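Keeping the cables alive on a picking cell -- notes for my talk, Wikanham maintenance meeting
Speaker: Xuelian Pan 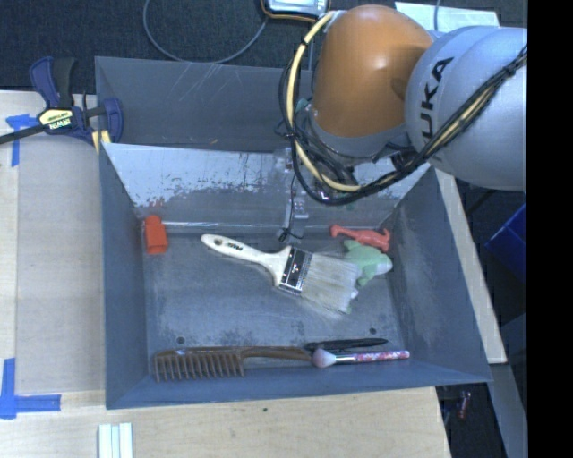
Good morning, and thank you to Reinhold Grube for the invitation. I want to speak today about the wiring outside the arm, from the wrist back, because in our cell at Grostville this is where most of my repair hours go. The gripper on a bin picking robot turns in many directions, and each time the cables must follow. We let them hang in a loop under the wrist and hold them with black cable ties, and the black bundle then goes up across the silver link. The size of that loop is the first thing I check when I come in. If it is too short, the wire pulls at the connector. If it is too long, it catches on the wall of the bin.

(Wait here. Ask who in the room uses ties and who uses a hose.)

Ties or hose. Teguh Yusof will probably tell you that a closed hose is better, and for welding I agree with him. For our work I prefer ties. I can see every wire, and I can change one in nine minutes without opening the others. Cut the tail of the tie flush. A sharp tail will scratch your hand and later it will scratch the next cable.

How tight? Pull the tie by hand until the bundle does not slide, then stop. Please do not use the tool on the highest setting. We did this in October and crushed the jacket of a signal wire. The fault came only when the wrist was turned far to one side, so we looked for it in the software first. Two days lost -- and the repair was a very short piece of wire.

(Slow down for this part, last time I went too fast.)

The inspection. We do it every 1000 picks, and the counter stops the cell by itself. It was at 2884 when I took over, with no inspection written in the book. My order is this:

Lock out the power and hang your tag.
Look at the loop from the front and from the side.
Move each tie a little with one finger. A tie that turns freely must be replaced.
Follow the thin sensor wire down the gripper to its tip. Look for shine or flat places on the jacket.
Open and close the fingers by hand.
Power on, slow speed, turn the wrist to both limits and watch the loop.
Write it down, also when you find nothing.

The bin. It must not move. After a hard contact the bin can shift a few millimeters, then the taught positions are wrong and the gripper touches the wall. Check the clamp at the rim before you teach anything again. Yaqin Yao taught all points new one afternoon, and afterwards we found that the clamp was loose. She allows me to tell this story.

Spare parts. Keep one complete gripper cable, already tested, in a bag with the date on it. Ours are made up by Petuvby and the delivery is slow.

Questions. If somebody asks about wireless sensors, give the word to Fengying Jin, she has tried them on the Peng line and I have not.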